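### 4.2 Floors

Of the 233 complaints logged at the Musthorpe and Bakgate offices, 18 concerned carpet. Staff had strong views on chairs and none on what the chairs stood on, until a cup went over. Both sites had let the floor drop off the cleaning plan, on the theory that carpet hides things. It does, for a while.

We scored each room twice, at 7 a.m. and again after lunch, using the Firov wear scale. Lunch did not help. The Golob meeting room, carpeted throughout (Figure 2), was scored the same way, and its two raters disagreed only on what counts as a crumb.

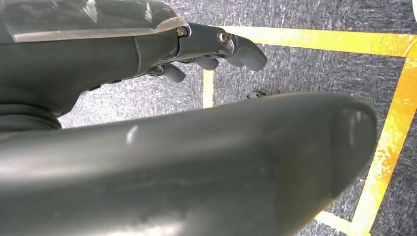

**Figure 2.** Carpeted floor, with robotic hand, open.

### 4.3 Desks

Desks fared better, mostly by being wiped with sleeves.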